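Grestavton Residents' Forum
Board: Buildings and Shared Rooms
Topic: Proposed changes to the booking rules for the Surero Room
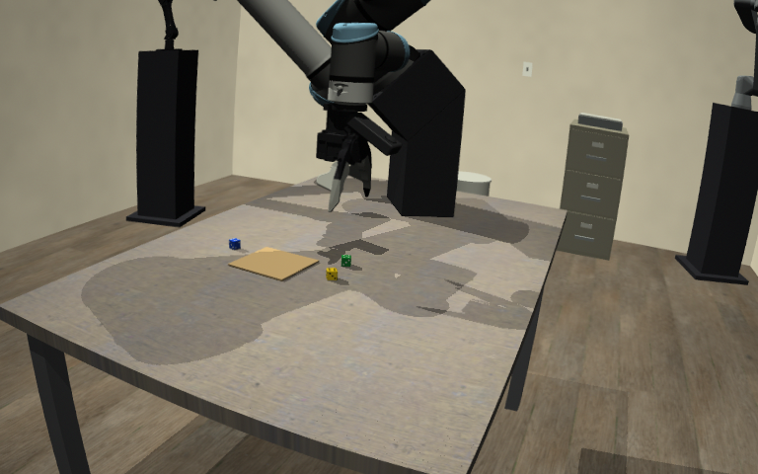
Opening post

Posted by A_Mrema (moderator)

Members are invited to comment on the draft booking rules before the October meeting. The draft makes three changes. Residents may hold no more than 2 open bookings at one time. A booking that is not confirmed by the Thursday before is released to the waiting list. The evening closing time moves to 11 p.m. on every day of the week.

The office received 669 booking requests over the past year, and 66 of those bookings went unused without notice. The draft is meant to reduce that second number. Please keep replies to the rules themselves. Requests for new furniture belong in the Montoya Wing thread.

Awuor Mrema

Replies

Posted by bricklane_north

I support the limit on open bookings. Our reading group has been turned away four times this year, and on two of those evenings the lights were off when I walked past. Groups that reserve every week of a season and attend half of them are using a shared room as if it were their own.

Posted by J.Khattak

I must disagree with the previous member. A limit of two is workable for birthday parties. It is not workable for a class that meets weekly. Under the draft, the Saturday language class would have to submit a new request after nearly every session, and any household could take the date in between. I would ask that regular groups be listed separately, with one request covering a full term.

Junaid Khattak, Brorkier Court

Posted by bricklane_north

A separate list is what we had before, and it filled up in the first hour. Who decides which groups count as regular?

Posted by J.Khattak

Attendance could decide it. A group that misses two sessions in a term without notice would lose its place on the list. I would accept that condition for my own class.

Posted by quietfloor3

My objection is to the closing time. Bedrooms on the third floor sit directly over the room. The present hour of 10 p.m. on weeknights was agreed after many complaints, and the draft gives no reason for changing it. Chairs being dragged back at the end of an event are louder than the event.

Posted by A_Mrema (moderator)

Thank you for these comments. The later hour was requested by members who work evening shifts. I will ask that the two matters be voted on separately – the booking limit first, then the closing time. Mr. Khattak, please send the wording for a regular list to the office so that it can be attached to the draft.

Posted by quietfloor3

A separate vote is acceptable. I would still like the weeknight hour left as it is until the floor has been padded.

Posted by J.Khattak

The wording has been sent. I have used "term" to mean 11 weeks, the length of the current class schedule. Members who prefer a shorter period should say so in this thread.

Posted by bricklane_north

Eleven weeks is too long. I would support six.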